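Trallia Tabletop Demos: data card and README

Maintained by Nele Willems and Geert Brouwer
Card last revised 2023-06-14

Trallia is a set of tabletop demonstrations for learning from people. An operator drives the arms with a pair of hand-held leaders, the arms move drinkware and bowls onto trays, and we write everything down. The set was made for the Stilleo policy code but nothing in it depends on Stilleo, except some column names we regret.

If you only want to know whether the cups are red, they are.
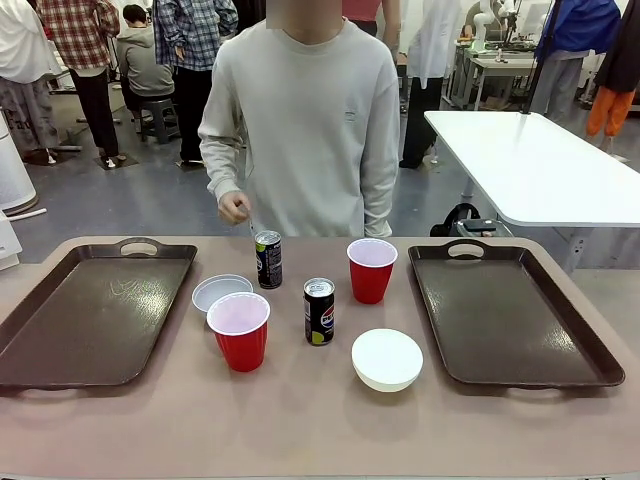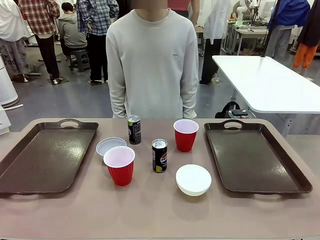

Two brown trays, red cups, slim cans, white tableware in the middle.

What is in the release

There are more than 2,000 episodes. Each one is a single attempt at a single instruction, from the operator's first movement to the moment the operator presses the pedal to say "done." Operators differ on what "done" means. Geert presses the pedal while the gripper is still opening. Nele waits until everything has settled, then waits a bit longer. Both habits are in the data, and a policy trained on the whole set will pick up a sort of average impatience.

The episodes are split over 4 task families:

sort - put the cups on one tray and the cans on the other
gather - put every loose item on the tray named in the instruction
pair - put one can and one cup together on a tray, bowls left alone
clear - take items off a tray and set them back on the table

The first three start with empty trays. "Clear" starts with a loaded one. It is the smallest family and the one people write to us about.

How it was collected

One operator drives and one person resets the table. The resetter works from a printed card that gives a rough layout, and "rough" is meant. Early on we taped crosses to the table so that each cup would start in the same spot. The resulting policy was superb at picking up cups from crosses. We peeled the tape off and collected those tasks again, and the taped episodes are not in the release. Please don't ask for them. Geert still has them and he will send them to you.

Operators had a practice block before anything was kept. In all, 16 people drove the arms. Their skill varies more than we expected, and experience with video games predicted none of it, to the visible disappointment of several of them. Operator IDs are in the metadata as random strings. You can filter by operator, and you will probably want to.

Instructions were read aloud to the operator and stored as text. We kept the wording as it was read, including "put the can on the tray, no, the other tray," which occurs more often than it should.

Episode layout

Each episode is a folder holding:

meta.json - task family, instruction, operator ID, outcome label, notes
joints.parquet - leader and follower joint positions, plus gripper opening
video/ - one file per camera view
events.csv - pedal presses, pauses and resets, with timestamps

Leader and follower positions are stored separately. Use the leader values as actions and the follower values as state. If you use the follower values as both, the training loss will look wonderful and the arm will stay exactly where it is, thinking about it.

Gripper opening runs from 0 (closed) to 1 (open). In the oldest episodes it ran the other way. The loader flips these for you, provided you use the loader. The field gripper_flipped in meta.json tells you which ones they are.

Outcome labels

success - final state matches the instruction
partial - at least one item is where it should be
fail - none of them are
odd - read the notes

Labels were assigned from video by someone other than the operator, a rule we introduced after noticing how generous operators were to themselves. A cup that ends up lying on its side on the right tray counts as success, unless the instruction said "upright." We argued over that for a long time and the decision is now fixed. "Odd" covers episodes where the instruction was met by a route we would not want repeated, such as pushing a can up against a cup and shoving the pair of them over the tray rim.

Failed episodes are included on purpose. Drop them with the flag --outcome success if your method can't use them.

Loading

pip install trallia-tools
trallia fetch --family sort --out ./data
trallia check ./data

Run the check. It compares file hashes and looks for video that has drifted away from the joint log. A few episodes have a short drift that we could measure and correct; they carry drift_fixed: true. Those we couldn't correct were removed, which is why the episode numbering has holes in it. The holes are normal. Please stop filing issues about the holes.

Known problems

The background moves. Collection took place in a shared room during working hours, so people stand, sit and walk behind the table. We consider this useful variety. Reviewers have called it other things.

Shiny trays throw glare. Depth from the overhead view is poor over the tray floors, and we don't ship it.

Cups are light. A brush from the gripper moves them, and operators learned to approach slowly from above. Policies trained on this data approach everything that way, including things that weigh a good deal more than a cup.

Left and right in the instructions are always the operator's left and right. In some camera views this is the opposite of the image's left and right. The loader will not fix this for you, as we could not agree on what fixed would look like.

Privacy

Faces are blurred in all released video. If you find one that was missed, send the episode number and the view and we will pull the file first and discuss it afterwards.

Intended use

Imitation learning, instruction following, and work on how operators differ. The set is a poor choice for anything involving liquids: no task asks for pouring, and no episode was labeled with pouring in mind. Goossens, our partner on the leader arms, asks us to repeat that joint limits in the metadata are for our build only.

Changes

The next release is planned for October. It adds handovers between arms, using the Zistance mounts, and renames the columns mentioned at the top. The old names will keep working for one version and print a warning each time they are used. Geert wrote the warning, so it is long.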